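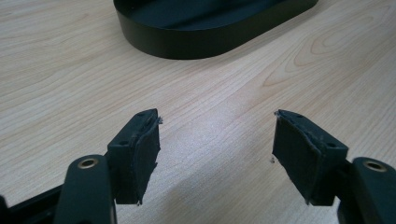 Pale wood, black oval tray. The usual starting point.

About Rivell

Rivell makes small racks and trays for the stuff you set down by the door and then can't find. Keys, rings, the watch, a badge on a clip. One post, one bar, one tray under it. That's most of the catalog, and we like it that way.

We started in August, three years back, with one tray and no rack at all. The rack came later, after enough customers wrote to say the tray was great but everything ended up in a pile in it. Fair point. So we put a bar over the top and hung the pile up.

Where we are

Kornedon, upstairs from the old Majumder print shop. Look for the side entrance on the alley, the front door belongs to the framing place now. Parking is bad on market days. One long room, carpet in the half where we try things out, bare concrete in the half where we pack orders. 13 of us, counting the part-timers on the packing side. If you ring and no one comes, ring again, the buzzer is a bit faint.

What we make

The Pasetero is the one most people know. Comes in three heights, and the short one fits under a standard wall cabinet. The tray wipes clean with a damp cloth – please no dishwasher, the coating does not like it. Pegs are sold separate. We also do a wall bar with no tray, and a plain tray with no bar for people who really do want the pile.

Color question, we get it every week: it's black. We did a cream run of 40 once and it showed every mark. A few are still in the back if you want one cheap, just ask.

How we try things out

Every change gets hung, unhung and hung again before it goes in the catalog. Peg spacing is what we argue over most. Too close and the keys tangle, too far apart and the bar gets so long it won't sit on a normal hall table. So we load the bar up with odd things and work at it from the front. A small silver cylinder on a metal clip near the right end, a dark hook shape closer to the middle, two pegs over on the left, and then you find out pretty quick wether there's room to get at any of it.
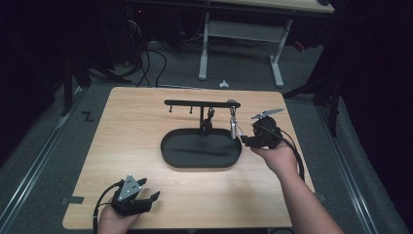 Bar length is a sore subject here. The first Pasetero had a shorter one and we still get mail from people who prefered it. We stayed with the longer bar and put the post behind the tray, so the tray stays clear for coins and whatever else lands in it. The round silver knob at the right tip is there to keep a ring from sliding off the end.

Orders and returns

Most orders leave in around 34 hours, slower before the holidays. You get a tracking email. If the bar arrives bent or the tray has a chip, send us a picture and keep the box, we'll sort it out. Returns are fine for any reason as long as the pegs are all there. Spare pegs, spare knobs and the little screw for the base – all on the parts page, flat shipping.

Shops

A handful of stores carry us, list is on the stockists page. If you run a shop and want a display rack, write first, we build those to order and the wait can be long.

Visits

Open to walk-ins most afternoons, closed Wed 4 December for stock count. Seconds shelf is just inside on the left, prices on the stickers, card only.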